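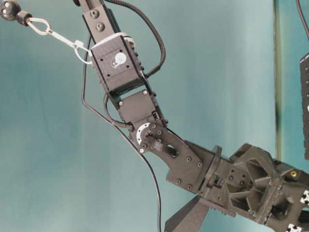
Figure 1. Black robotic arm in front of a teal backdrop.

Reading Habits and Quiet Space in the Hunow Halls of Residence
Project report, second year, Social Research Methods
Amado Salazar and Efren Sison

1. Introduction

This project looked at where students living in the Hunow halls go when they need to read for their courses. We started with a complaint that comes up every year in the student newsletter, that there is not enough quiet space in the evening. The university has answered this in the past by pointing to the main library, which is open until 10 pm. We wanted to know whether students in halls use the library for reading at all, and if they don't, where they read and what they think of it.

We kept to course reading. Group work, typing up essays and revision for exams were left out, although some people mentioned them anyway in the open comments.

2. Background

Hunow is made up of two buildings, Dranine House and Stougaard House. Between them they have 900 bedrooms. Each building has a common room on the ground floor and a small study room on the first floor. The Dranine study room has fixed desks along the wall. The Stougaard one has loose tables and soft chairs and can be booked by societies after 7 pm.

The walk to the library takes 15 minutes from Dranine and slightly longer from Stougaard, part of it along the unlit path behind the sports hall.

3. Method

We used a short paper questionnaire with eight questions, handed out in February outside the dining hall between 5 pm and 7 pm. Paper was chosen over an online form after our tutor pointed out that last year's online survey got very few replies. We gave out 185 questionnaires and got 154 back. Exactly half of these, 77, came from Dranine, which made the two buildings easy to compare.

We also did six interviews of 20 minutes each, three in each building. Efren did the interviews and Amado typed up the notes. Two of the interviews had to be done again as the first notes were too thin to use.

4. Findings

Most people who answered said they do the larger part of their reading in their own bedroom. The library came second and the study rooms a long way behind. This was the same in both buildings, but the gap was wider in Stougaard.

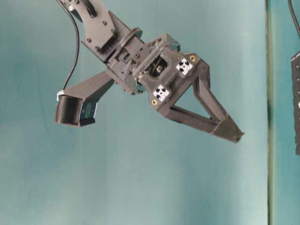

The reasons given for reading in the bedroom were mostly practical. People wanted to be near a kettle, to keep their books spread out, and to stop when they liked. Only a few wrote that they stayed in their room to get away from noise. Several said the bedroom was the noisiest place they read in, especially on the lower floors near the front doors.

The study rooms got poor marks for heating and for chairs. In Stougaard the booking system was the main problem. One person told us she had walked down three evenings running and found the room taken by the Vikico drama society each time. She now reads in the laundry room, and said it was warm and the machines didn't bother her.

Students who used the library liked it, but went during the day between lectures. Very few went back after dinner. The dark path was mentioned in four of the six interviews — we had not asked about it.

5. Problems with the study

Handing out forms outside the dining hall means we missed people who cook for themselves or eat late. We think these students may have different habits, as they spend more time in the shared kitchens. Question 5 ("How often do you use quiet space?") was badly worded. Some people counted their bedroom as quiet space and some did not, so we have left the answers out.

Six interviews is a small number, and all of them were with first years.

6. Suggestions

The Stougaard study room should be kept free of bookings on at least some evenings, with the common room offered to societies instead. The heating in both study rooms should be checked before next winter. Lighting on the path behind the sports hall is a matter for the estates office, and we have passed on the interview comments with names removed.

A follow-up could look at the shared kitchens, and should ask students in other years. The blank questionnaire is in Appendix A and the interview questions are in Appendix B.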